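We use cookies to improve your experience on this site. By continuing to browse, you accept our cookie policy.

The Rope in the Exercise Room

Apr 12, 2021

Long before doctors had treadmills, they had stairs, chairs and whatever else was in the building. At the Wulness sanatorium, a hillside hospital for lung patients, one of the standard tools was a length of cotton rope.

The sanatorium opened with 24 beds and one rule: rest. Patients lay on the porch in all weather and were told to move as little as possible. Many gained weight and some got better, but those who went home often found they could not climb a flight of steps without stopping.

A house physician named Kubíček began to question the rule. His idea was to give recovering patients small, measured doses of effort, written on a card like any other prescription. The first dose was a walk to the gate. Later came raking, then carrying wood, and for the strongest patients 7 turns of the rope, followed by a pulse check.

The first trial had 19 patients and started in August. Kubíček took each pulse himself and stopped anyone who ran a fever the next morning. His notes are short and mostly concern sleep and appetite. He made no claim that exercise cured the disease, and he kept the sickest patients in bed.

Other doctors were slow to follow. The hospital at Unance tried the cards for one winter and dropped them after a patient had a bleed, which the staff blamed on wood carrying. Wulness kept going, and over the life of the program nearly 3,000 cards were filled out. Most are now stored in the medical archive at Podano, tied in bundles by year.

Drug treatment eventually emptied the sanatorium beds, and the cards went out of use with them. The principle behind them is familiar in rehabilitation today: start low, check the pulse, add a little at a time. The archive plans to put the earliest bundles on public display when its reading room reopens.
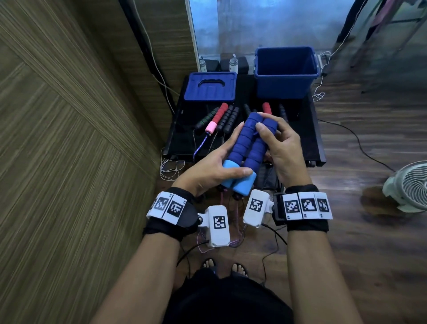
Jump-rope handles in blue foam.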